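Teaching by hand, one cube at a time

Skillodden, 8 Mar 2021

The operator does not want her name used, partly because she thinks the arm should get the attention and partly because she has been quoted badly before. She works for Stotisness, a small outfit that records people guiding robots through simple jobs, and she has been doing it since last July. Before that she drove a forklift.

"People hear I program robots and I have to correct them," she says. "I show them. I couldn't write you a line of code."

There are two ways of doing it, and she uses both. In the first she takes hold of the arm by the wrist and walks it through the motion while the joints go slack enough to follow her. In the second she sits back from the table and steers it with a hand controller, watching the gripper and, on a monitor, the view from the wrist. Each complete run is saved as one demonstration. A model is then trained on a stack of them.

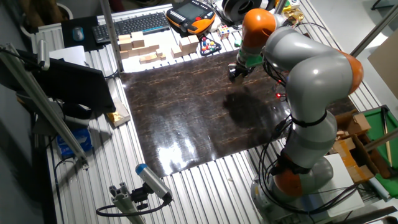
6 min read

She prefers remote control for anything small. "When you push the arm around by hand, your own body is in the way. You're leaning over, you're blocking a camera, you're casting a shadow on the thing you want it to see. With the controller it's only the arm in there."

The drawback is touch. Guiding by hand, she can feel when a finger has met the table. With the controller she has to judge it by eye, and her first weeks were mostly spent learning how far away everything was.

"I kept stopping short. You look at the gripper from the side and you'd swear it's over the block, and it's still a good bit behind it. Now I check two views before I go down. That got to be habit, like mirrors in a car."

The centre has logged 3,371 demonstrations under her login. Of those, 392 were thrown out on review, most of them for hesitation. A run where the operator dithers above the object teaches the arm to dither, she explains, and it is hard to train back out.

"I used to think a bad run was one where I dropped it. A drop is fine if I pick it up again cleanly, we keep plenty of those. It's the dithering they don't want."

Her favourite objects are plain wooden cubes. They sit flat, they have square faces to grip and they cost next to nothing. The surface under them is another matter. She has worked on felt, on bare aluminium and on dark, polished, veined stuff that throws the ceiling lights straight back.
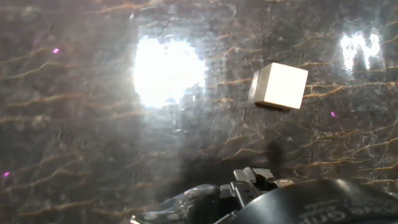
Reading time: 3 minutes left

"Glare is a pain," she says. "From the wrist you get this big white bloom, and it moves when you move. A pale cube next to a white patch - I can tell them apart because I know where I put the cube. The arm doesn't know that. So you do a lot of runs with the cube in different spots and hope it works out which one stays put."

Asked whether matte surfaces would be easier, she says of course they would, and that a customer's bench is never going to be matte just to suit her.

A normal session is five blocks of recording with a break after each. She will not go longer. Tired operators cut corners on the approach, she says, and the path gets sloppy well before the operator notices. She resets the objects herself between runs and tries to set them down carelessly, a skill she found harder than expected. Left alone, she says, she puts a cube back in much the same place every time.

The software she records with is called Deák, and she has mixed feelings about it. It saves quickly and rarely crashes. It also asks for a written label after every run, and she has typed "pick up cube" more often than she cares to think about. A newer tool, Imimura, is meant to fill the labels in from the motion. She tried it on 1,961 older runs and is still going through the results.

"It's good on picking up. Putting down, it gets confused. If I pause before I let go, it thinks I've finished."
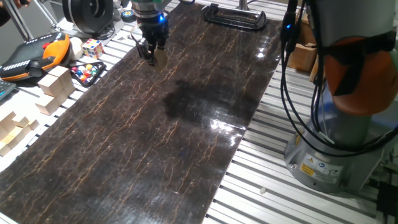

The gripper over the dark board, with the second arm at right.

Two-armed work is what she would like to do more of. With both arms live, one can hold while the other moves, and many household jobs need exactly that. The difficulty is that she has to control both at once, and her left hand is slower.

"You can hear it when I'm doing it badly. One arm goes, then the other arm goes, then the first one. It should be together. My daughter plays piano and she's much better at it than me, she had a go and had them both moving in ten minutes."

She has no strong view on what the arms will end up doing. Her interest is in the next batch, where the cubes will be swapped for soft items that change shape when gripped. She expects to go back to guiding by hand for the first few, to get a feel for how hard to squeeze, and then to move over to the controller once she knows.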